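Home > Science for Kids > Big Questions

Does your tongue really have a map?
By Oksana Stelmakh
Fri 3 October

Maybe you have seen the drawing. It shows a big pink tongue, cut up like a map of countries. Sweet lives at the tip. Salty and sour live on the sides. Bitter sits at the back, all by itself. For a long time that map was printed in schoolbooks, and kids were told to learn it.

I was one of them. I got the quiz right, too. Then I went home, put a grain of salt on the tip of my tongue, and tasted salt. According to the map, that shouldn't have worked very well. I decided I must have done it wrong.

I hadn't. The map is wrong.

Where did it come from?

More than a hundred years ago, a scientist in Germany tested different parts of the tongue with different tastes. He found that some spots were a little bit more sensitive than others. A little bit! The differences were tiny. Later, other people drew charts from his work, and the charts made the tiny differences look huge. Somebody copied the chart. Somebody else copied the copy. After enough copying, "a little more sensitive" had turned into "only works here."

That should make you suspicious. When a fact shows up in lots of books, it may be because lots of people checked it. It may also be because they all read the same book.

What is really going on?

Stick out your tongue in front of a mirror. Those little bumps are called papillae (say it "puh-PILL-ee"). People often call them taste buds, but that's not right either. The taste buds are much smaller, and many of the bumps have taste buds tucked inside them. Some bumps have none at all and are there to help you feel and grip your food.

Each taste bud is a bundle of cells. Different cells react to different tastes: sweet, salty, sour, bitter and umami, the savory taste in things like mushrooms and cheese. You can pick up all five in every part of the tongue that has taste buds.
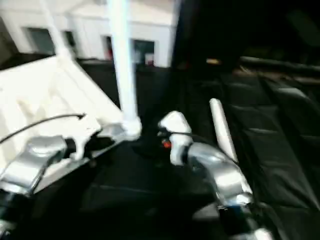

Umami is another problem for the old map, by the way. It usually isn't on there. A map with a whole country missing is not a map I would trust on a road trip.

Try it yourself

You need sugar, salt, lemon juice, a glass of water and some clean cotton swabs. Ask a grown-up first, and skip anything you are allergic to.

Stir a spoonful of sugar into a little water. Dip a swab and touch it to the tip of your tongue, then one side, then farther back (not too far, or you will gag). Rinse your mouth. Do the same with salt water and then with lemon juice, using a new swab each time.

Now be fussy about it. If you already know which taste is coming, your brain may fill in the answer. So close your eyes and have a friend choose. Write down your guess before you peek.

My neighbor Norbert Ďurica did this with his two kids and told me the sides of his tongue were "definitely better at sour." Could be. One person trying it once doesn't prove much, and I told him so. He is going to do it again in December, when his cousins visit.

What about the nose?

You will also hear that most of taste is really smell. Some websites even give an exact percentage. I would be careful with those numbers, as it's hard to say how you would measure such a thing. But smell does matter a lot. Hold your nose, chew a jelly bean, and see if you can name the flavor. Then let go of your nose while you're still chewing.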